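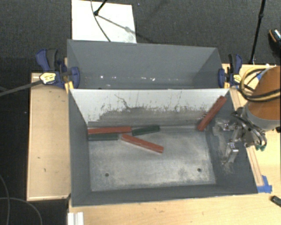 Parc Fermé

Home | News | Results | Fiction | Archive | Contact

Tuesday, February 13, 2024
By Tzu-hsuan Tai

The car came back on the flatbed at 6:40 in the evening with the left front wheel lying in the passenger footwell. Wiriya signed for it. The form had a box for condition on return and she wrote "incomplete."

The rally was the Lindura, two days, gravel, eleven stages. Their car had retired on the eighth. Retired cars that wanted to restart in the morning had until 8 to present themselves at the scrutineering bay, repaired, with the original shell and the original engine block, both sealed. The penalty for missing a stage was ten minutes. They would restart last in class and probably finish last in class. The championship paid one point for that, and the team had reached the final round one point behind Vanedetti.

Vanedetti had retired too, on stage six, with a fire. Their shell was not repairable. It sat two service bays down under a tarp that had been tied at the corners with cable ties.

"So a finish ties it," said Erko. He was the driver. He had a bruise on his collarbone from the belts.

"A finish wins it," Wiriya said. "Ties go to the most stage wins. You have 3 and they have two."

She put the car on stands and made the list. Lower control arm, bent. Upright, cracked at the steering pickup. Damper, bent rod, leaking. Tie rod, missing. Brake line, torn. Driveshaft, pulled out of the inner joint, probably reusable. Strut tower, unknown. She underlined the last one. Everything else on the list came in a box. The tower was part of the shell.

The tower was measured with a trammel bar from two datum holes in the floor. The drawing gave 3,201 millimeters for the long diagonal, rear datum to the center of the left front strut hole, with a tolerance of two either way. She set the bar and read it, then gave it to Erko and had him read it without telling him what she had got.

"Three one eighty-eight," he said.

"That's what I have."

"Thirteen. Is thirteen a lot?"

"It's eleven out of tolerance."

He went and sat on a tire. The second mechanic, a boy of nineteen on loan from the dealership, began stripping the corner. He laid the bolts out on a sheet of cardboard in the order they came off and wrote the sizes beside them in marker. Wiriya had not asked him to do this and did not mention it.

To pull the tower they needed a fixed point to pull from. The service park was a grass field. The truck weighed enough but it stood on rubber, and it would move before the tower did. The alternative was to brace across the engine bay from the right tower, which was straight, and push. That needed a hydraulic ram with a stroke of at least a hundred millimeters and a body short enough to fit between the towers with the engine in place. Theirs was forty millimeters too long.

Vanedetti's was shorter. She had seen it in April, at the first round, when they had used it in the rain and she had stood there with a coffee and looked at it.

She walked down. Their chief was packing the awning.

"I need your short ram," she said.

He looked at her for a while. "You restarting?"

"If the tower moves."

"And if you finish you take it."

"Yes."

He finished rolling the awning and put a strap around it and tightened the strap. Then he climbed into the truck. She could hear him shifting cases. He came out with the ram in its steel box, and the pump, and a pair of saddles cut to fit a tower, which she had not asked for.

"It weeps at the coupling above 400 bar," he said. "Wrap a rag on it. I leave at seven."

They had the ram in place by ten. She chained the right tower back to the rear mount so the load would not spread it. The boy pumped. Erko held the light. At 250 bar there was a noise like a tray being dropped, which was paint and seam sealer letting go, and she stopped the boy and checked the welds. At 380 the bar read 3,204. She had him hold it for five minutes and release. It sprang back to 3,196.

"Again," she said.

The second push went to 3,209 and came back to 3,200. She checked the camber plate holes against the template and all three bolts dropped through without a drift. She ran two short beads on the seam that had opened, let them cool, and painted them with zinc from a can.

The rest was assembly. Arm, upright, damper, tie rod, line. The driveshaft went home on the fourth try. They bled the brakes at three in the morning and set the toe with string. Erko slept in the truck from one o'clock because she told him to.

At 6:30 she cleaned the ram, drained the hose, wiped the saddles and carried all of it back in the box. The chief checked each piece before he closed the lid.

"What did you see at the pump?" he said.

"Three eighty, then four ten."

"Did it weep?"

"A little. I wrapped it."

He wrote the figure on a strip of tape inside the lid, under some others, with the date.

The scrutineer started at the seals. He read the numbers off the shell and the block to his assistant, who repeated them. Then he crouched at the left front with a flashlight and put his thumb on the zinc. It was 7:41. He asked for the trammel bar.

18 shares | 6 comments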